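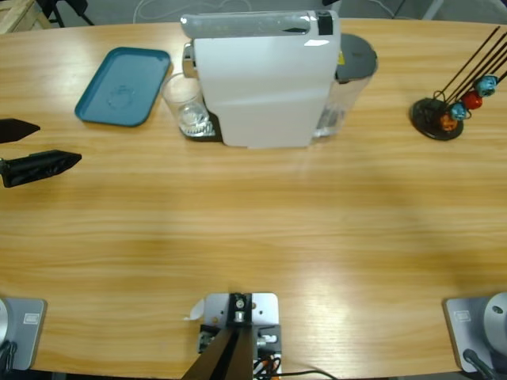
I'd been meaning to get to the Murnunen open day for years and something always came up. This year I booked in July, wrote it on the calendar in red, and then spent the spring fretting that it would be called off like everything else. It wasn't! Smaller groups, timed entry, a squirt of sanitiser at the door, but it went ahead, and I had such a good morning that I've gone on a bit. Put the kettle on.

The place is the old Pleltent building, out past the rail yards. I caught the bus and then walked the last bit, 20 minutes with no shade, and by the time I found the side entrance (it's the green door, the sign is facing the wrong way for anyone coming from the station) I'd have drunk anything they handed me. My ticket was number 2225, which made me feel like one of a huge crowd, but the woman at the desk told me they were expecting almost 200 over the whole day and the numbers just carry on from other years.

If you haven't come across Murnunen, they look at small kitchen appliances. Kettles, toasters, rice cookers, and a great deal of coffee gear. People send machines in, and the staff use them the way you and I would at home and write up what's good and what's a nuisance. I had pictured clipboards and white coats. There were clipboards. The rest was more like a very large share house kitchen, with somebody's lunch in the fridge marked DO NOT TEST.

We began in the storeroom, with shelves right up to the ceiling and every box labelled by hand. I could've stayed an hour. There was a toaster exactly like Mum's, brown flowers on the side, and a sandwich press I'm fairly sure I threw out in a house move and have missed ever since. Our guide let us open the drawers of spare parts too - seals, knobs, little springs, all in old jam jars.

Then on to the coffee room, my favourite by miles. I'm a plunger person at home and I've always been a bit sniffy about single-serve machines, so I went in ready to be unimpressed. But I got talking to the tester in there about how she goes about it, and she had me hooked. She doesn't start with the taste at all. She starts with a glass. Does it sit properly on the drip tray? Can you get it under the spout without tilting it? Can you see the water level from where you normally stand, or do you have to haul the whole thing off the bench to look round the back? I have sworn at enough appliances to know how much these things matter.

They like clear cups for all this, so you can see what's going on from the side and from above. Mugs are kept for the tasting at the end. I'd never thought about it, but I've been drinking out of thick blue mugs my whole life and have no idea what the coffee is doing in there. 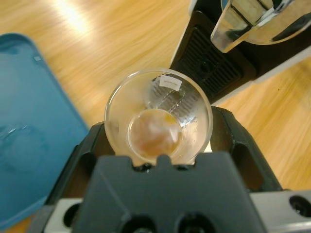

Looking down into a clear cup in the coffee room.

The blend on the day was called Burano, a medium roast that one of the staff described as "toast with jam on it", and I can't do better than that. I had mine black to be polite and then a second one with milk because I wanted it. Both lovely. I've since been told off by a friend for saying the milky one was nicer, and I'm standing by it.

Some practical notes for anyone thinking of going next time:

Wear flat shoes. The floors are hard and you're on your feet the whole way.
The tour is free but you pay for the tasting bag, 20 dollars, cash only when I was there.
Toilets are at the far end, past the storeroom, so go before the coffee room.
Kids are welcome and there's a low bench where they can take an old kettle to bits.
Parking looked hopeless. Take the bus.

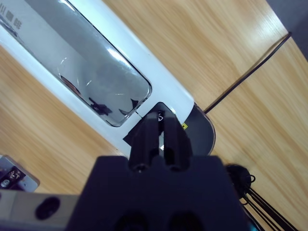
Phyllis Lightfoot

What surprised me most was how much of the talk was about cleaning. Once the tasting was done we all stood about discussing lids and flaps and windows, and whether you can get a cloth into the corners. I liked the long, glossy white bodies with a clear window best, though I asked straight away how you keep fingermarks off them and the answer was that you don't, you wipe them every time. Dark end caps are a bit more forgiving. One fellow in our group had brought a list of questions about descaling, 2 pages of it, and to her enormous credit the tester went through every line. Citric acid was the short version. Run plain water through afterwards, and then run it again.

I also asked about the Boiko grinder, the one a few of you wrote to me about in the winter. They've got it in the building but it's still being used daily and they wouldn't be drawn. Noisy, was all I could get out of anyone!

The afternoon groups were arriving as we came out, and I stood at the bus stop with my tasting bag smelling like a café. I've been through half the Burano already, in the plunger, in a glass so that I can see it. My one grumble is that the soup-pot room was closed, and I'd been looking forward to that. They say it'll be open next year, and bookings usually go up in July.

Posted December 24, 2020. Replies will be slow until I'm back from my sister's.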